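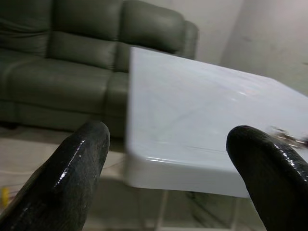 Can you bring an ordinary street car to a drag strip and race it?

Most strips with a test-and-tune night will let you, as long as the car passes a basic safety check and you show up with a license, a helmet if your car is quick enough to need one, and long pants. Check your own track's rules before you load up, but the bar for a stock daily driver is low, and it's the most fun I've had in a car in my life.

I've now done six of these nights at Hetov Dragway and I get asked about it so much at work that I'm putting it all in one place. I'm no expert! My car is a plain four-door sedan with an automatic transmission and a child seat that I have to wrestle out of the back before every trip. It makes 272 horsepower according to the brochure, and I have done nothing to it besides tires and fluids.

My first time was in May. I got there at 5 in the afternoon because I was afraid of holding up the line, and the gates were already open with trailers parked all the way down the fence. You pay at the booth, they hand you a tech card, and you fill in your name and what you're driving. Then you roll up to the tech lane. They looked at my tires, my battery hold-down, my seat belt and my lug nuts, and they wanted everything loose out of the cabin. (I had a travel mug, two umbrellas and a bag of birdseed in the trunk. Empty your trunk at home.) Then somebody writes a number on your window with shoe polish and you're a drag racer.

The staging lanes are where I learned the most. You sit there with the windows down, everybody gets out and wanders, and people are so happy to talk. I told the driver ahead of me it was my first night and got a whole lesson on the Christmas tree, right there on the asphalt with a finger drawing it in the air. The top bulbs are pre-stage and stage. Creep up until the first one lights, stop, breathe, then creep up a few more inches until the second one lights. Once both cars are staged the ambers come down and you go. On the tree they run for street cars, if you wait to see green you'll be late, so you leave on the last amber. It sounds wrong and it feels wrong and it works.

One more thing they told me: drive around the water box. It's there for the cars on slicks. On street tires you just carry the water up to the line in your tread and then sit there spinning. I went around it, and I've gone around it every time.

My first run was terrible. I rolled right through the stage beam and had to be waved back, and then I was so busy being embarrassed that I sat on the line long after the green. But the clock that gives you your elapsed time doesn't start until your car moves, so my time slip still had a real number on it. 14 seconds and change in the quarter mile! In the car I buy groceries in! I must have read that slip ten times in the return lane, and it lives on my fridge under a pizza magnet.

If you've never seen a time slip, it's a skinny strip of paper with your reaction time at the top, then your times at different points down the track, then your speed at the end. I keep mine in an old recipe box. The 60-foot time is the one I obsess over now, since that's where all my improvement has come from. I tried a bit less air in the rear tires, then remembered my car is front-wheel drive. So I tried a bit less in the fronts instead, and that helped a lot.

The other racers are half the reason to go. Last month I lined up next to a pickup with a Drondel Towing sign on the door, and it beat me by two car lengths, and I laughed the entire way back. There was a minivan in the lane behind us. There was also a proper race car with a parachute that made a pass so loud I felt it in my teeth. You all use the same strip on the same night and you all buy fries at the same window.

Some odds and ends from my notes:

Bring a tire gauge, a folding chair, sunscreen and more water than you think.

Turn your air conditioning off well before you get in line so it isn't dripping on the track.

Let the car cool between runs. I pop the hood and go watch from the fence.

If something feels off at the far end, lift. Stay in your own lane, and remember which side the turnoff is on. If you're in the lane closest to it you still wait until you know where the other car is.

Eat early. The line at the Agbeko food trailer gets very long after 8, and the corn runs out.

Next up for me is bracket racing. You write a predicted time on your window, the slower car gets a head start, and you try to run as close to your number as you can without going quicker. A steady, boring sedan can win at that, and mine is extremely steady and boring. Hetov has a street class that runs through October, and I've already filled out the form. I'm dialing in a hair soft for the first round and I'll post the slips when I get home.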